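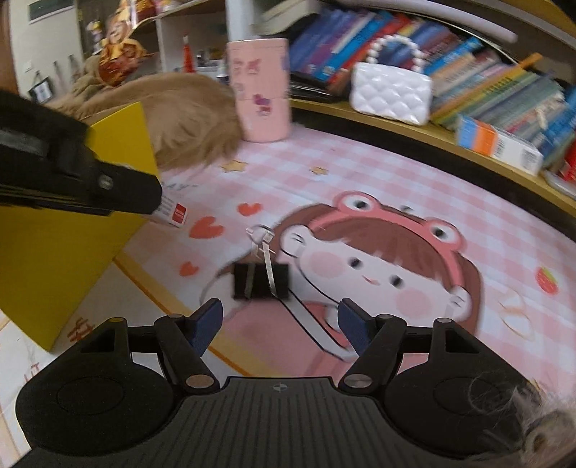 How late can the band play at an August wedding in the barn?
Music has to stop at 11 pm, and the bar shuts half an hour before that.

Cinow Weddings – minutes of the planning meeting, 2/16/26

1. Minutes of the last meeting
Agreed, with one change: the deposit on the chair covers had already been paid.

2. August bookings
Two weddings are confirmed for August. The first is a small one, 62 guests for the meal and a few more in the evening. The second couple have not sent numbers and have been asked for them again. They want a beach theme, which will need checking against the barn's rule on loose sand.

3. Marquee
Jelance has quoted 3275 for the marquee, lining and floor. The price includes putting up and taking down but not heating. It was felt that heating could be left out in August. The quote was accepted. Jelance need the gate left open from 7 am on the day before, and the track has to be clear of cars.

4. Flowers
Sosov can do both dates. The first couple have changed from peach to cream and dark green, with ferns along the top table. Sosov will send a new price. Jam jars are in the store from last year but the string needs replacing.

5. Food
The tasting with Ismail went ahead. The lamb was liked, the vegetable tart less so – the pastry was thick and there was not much filling. Ismail has offered a mushroom dish instead at the same price. Final menu choices go to the kitchen four weeks before each wedding. Evening food still to be settled: either bacon rolls or a cheese table.

6. Music
The first couple have a band for the evening and want to use their own playlist during the meal. The barn speakers cut out at the last event and must be tested before then. A question was raised about a second sound limiter. Left for now.

7. Parking
The lower field was too soft last year. Guests to use the top field, with signs at the lane end. Coaches will have to turn at the farm shop.

8. Any other business
The guest book stand is broken and will be mended or replaced. Price list on the website still shows last year's drinks packages – to be changed this week.

Next meeting to be held once the second couple's numbers are in.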